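Thread: Getting old stains out of a printed cotton tablecloth

wingyan_t
I have a printed cotton tablecloth from my aunt that was folded in a cupboard for years. It came out with yellow lines along the folds and a few brown spots that I think are tea. The print is gray and orange on off-white, and I don't want to fade the orange. Cold soak first, or straight into a warm wash? The label is gone. 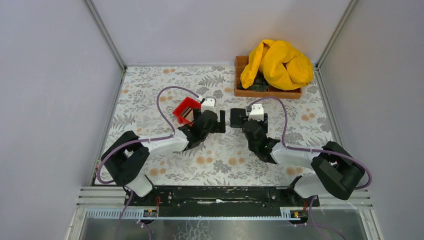 Zundside Home Textiles Club

Mine has a bit more orange than that one, but it's the same sort of pattern. I have oxygen bleach powder in the house and nothing else.

dagny_thorlacius
Cold soak overnight, plain water, and change the water when it goes yellow. A lot of fold yellowing is old starch and leftover detergent, and some of it will come out with no product at all. Then do the oxygen bleach at whatever strength the box says for colors. Test the hem on the back first.

frandsen_a
I would skip the overnight soak. I left a printed cloth in cold water for two days once and the red ran into the white. An hour is plenty to find out if the dye holds.

dagny_thorlacius
Two days is not overnight. And red is the worst color for it. A pale orange that has been through the wash for years has already lost what it was going to lose.

frandsen_a
She doesn't know if it has been through the wash for years. It was in a cupboard.

wingyan_t
It was used at holidays, so washed once or twice a year I would guess. I did the hem test with a wet white rag and nothing came off on the rag.

holst_linen
Then you're fine. Press the rag on for five minutes though, don't just dab. For tea, get the cloth wet before you put anything on the spot, and work from the wrong side so you aren't pushing it deeper. Don't iron until the marks are gone. Heat will set what's left and after that you can forget it.
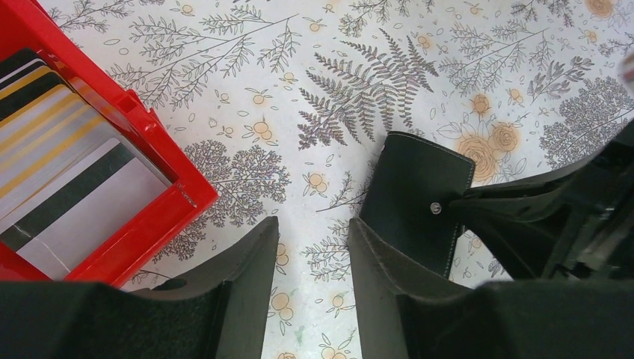
And dry it flat or over two lines. If you peg it by one edge it pulls out of square, and with a printed border you'll see it every time you set the table.

Gunnlaugur H
Is the yellow even across the fold or in blotches? If it's blotchy it could be from the shelf. Bare wood does that to cotton. Line the shelf before you put it back or you'll be doing this again next September.

wingyan_t
Blotchy on one side, even on the other. The shelf is bare pine, so that would fit.

Gunnlaugur H
Acid-free tissue, or an old washed pillowcase if you don't want to buy any. Roll it instead of folding if you have the room.

audur_th
I've tried the overnight soak and the short one on different cloths and couldn't see much between them. What made the difference was rinsing. I do three rinses now. The one I did last is this pattern. 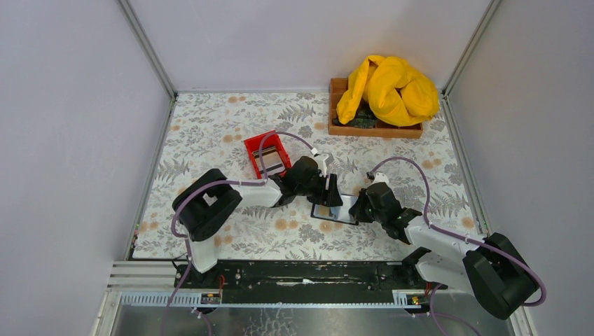

Gray fern and orange blossom print on off-white.

frandsen_a
Three rinses is a lot of water for a tablecloth.

audur_th
It's one tablecloth.

wingyan_t
Update: soaked it for four hours as a compromise. Water was the color of weak tea. Fold lines are much lighter, brown spots the same. Oxygen bleach tomorrow, from the wrong side.

holst_linen
Lukewarm, not hot. And dissolve the powder completely before the cloth goes in.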